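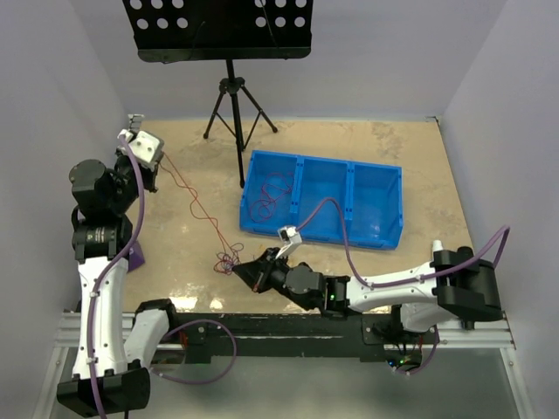 Bought the Zirkden three-compartment bin for one job — getting scrap hookup wire off my bench. It's February and I've been putting this off since last year. Only the left section gets used so far, red wire went straight in there, tangled as ever. Blue is very bright. You will not lose it.

## Good stuff

Dividers. Red stays with red. Sides are low enough to get a hand in, and mine hasn't tipped yet. Paid 40 for a set of two from Allwood, the other one went to Liên Bạch for her beads and she likes it fine.
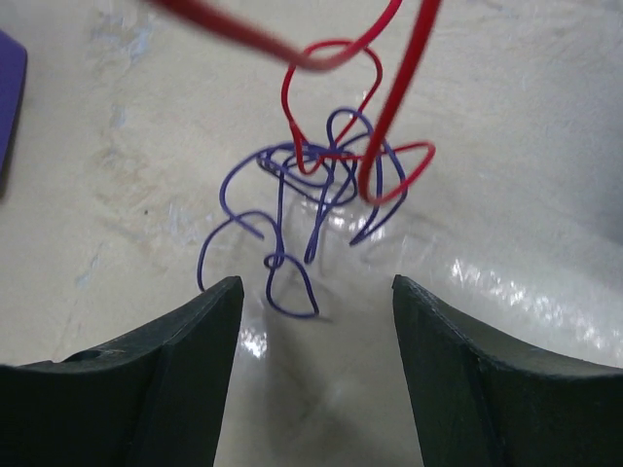

*Purple-blue and red, tangled together.*

Thin wire is the real test. It springs. You drop a loop in and one end pops back over the side, so wind it round two fingers first. Takes a second. Thick stuff would probly fill a section fast, haven't tried.

## Not so good

No lid. I want a lid. Also no label slots, so masking tape it is.

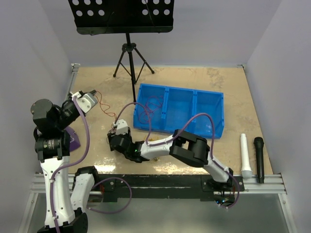
Durneck makes a similar one with a snap cover but it was 76 when I looked and the sections are narrower. Thu Quan has that one, says the cover cracked by the second Friday. So maybe no lid is ok.

Corners collect little snips of insulation. Tip it out, wipe, done.
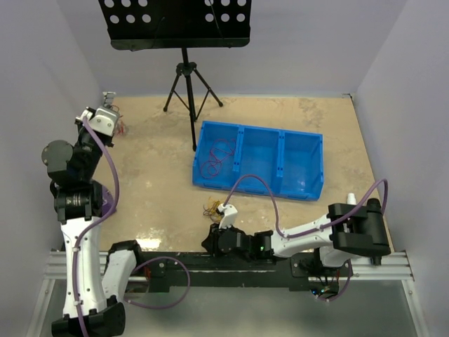

Would I buy it agian? Yes, for wire and small junk. For screws get something deeper — Saxena has a drawer thing I keep looking at. Four stars. Five with a lid.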